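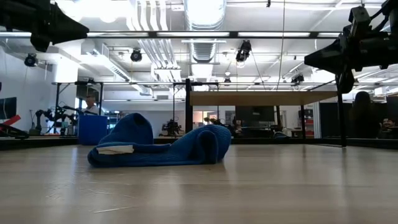 Blue knitted cloth on a wooden table.

Prisa: a chassis list for the Broltero Pusik roadster

Hello, and thanks for looking. Prisa is my list of surviving and half-surviving Pusik roadsters, typed up from the binders I inherited when Uwe Hamann gave up keeping the paper version. It has 103 cars in it, one row per chassis. If yours is missing I'd love to hear from you, even if it's in boxes (especially if it's in boxes!).

What you get

There are three files, all plain comma-separated text, and they'll open in any spreadsheet.

cars.csv is the main one: chassis number, engine number, gearbox, paint code, trim code, body builder, first country of delivery and the state it was last seen in.

owners.csv has the chain of ownership by country and decade. No names, no addresses. Please don't ask me for them, I won't pass them on. If you want to reach an owner, write me a note and I'll forward it.

notes.csv is everything that wouldn't fit in a column. Some of it is lovely. One car spent years as a chicken house and the entry for it is longer than most people's restoration diaries.

Gearbox and body

The gearbox column takes two values, manual or auto. Plenty of autos have been swapped over the years, and I've put down what the factory fitted where the build sheet survives. Otherwise it's whatever was in the car at the last inspection, and gearbox_source says which. Do check that column before you start drawing conclusions about how rare the automatic is — I got this wrong myself in a club talk and Anneliese Meinecke was very nice about it afterwards.

Body builder is either Broltero or Milošević. The Milošević cars have the longer door and a different boot hinge, and their chassis plates sit on the other side of the bulkhead, so people go looking in the usual spot, find bare metal and assume the plate's been nicked. A handful are marked "unsure". I've left them that way.

Dates

Build dates are by month only. A car marked September left the line in September, but it may have sat at a dealer all winter before anyone registered it. I haven't tried to guess the model year from that, as the factory changed bits whenever the old ones ran out.

Ownership stops at 2000. Uwe's letters to owners dry up after that and I didn't want to mix his careful work with things copied off auction listings. Newer history may go in a separate file one day.

Known problems

Paint codes are a mess. The same dark green has two spellings and I haven't merged them, in case they turn out to be different greens. If you've got an untouched patch under the carpet, please send me the code off your plate along with whatever you can tell me about it.

Engine numbers written by hand often muddle a 1 and a 7. Where I couldn't tell, there's a question mark in place of the digit, which will upset your spreadsheet if it's expecting a number. Set the column to text.

"Scrapped" means someone told Uwe it was scrapped. Cars have come back from that before.

Using it

Help yourself for club magazines, websites, research or settling arguments. Say it came from Prisa and mention Uwe, who did the hard part. Please don't use it as proof in a sale. A row in my file doesn't make a car genuine, and I get rather cross when I see it quoted in an advert.

Corrections

Send the chassis number, what's wrong, and how you know. A photo of the plate helps, and so does a scan of an old logbook with the name covered up. I answer most evenings after seven, slower in the show season.

Still to do: trim codes for the export cars, and the last binder, which got damp.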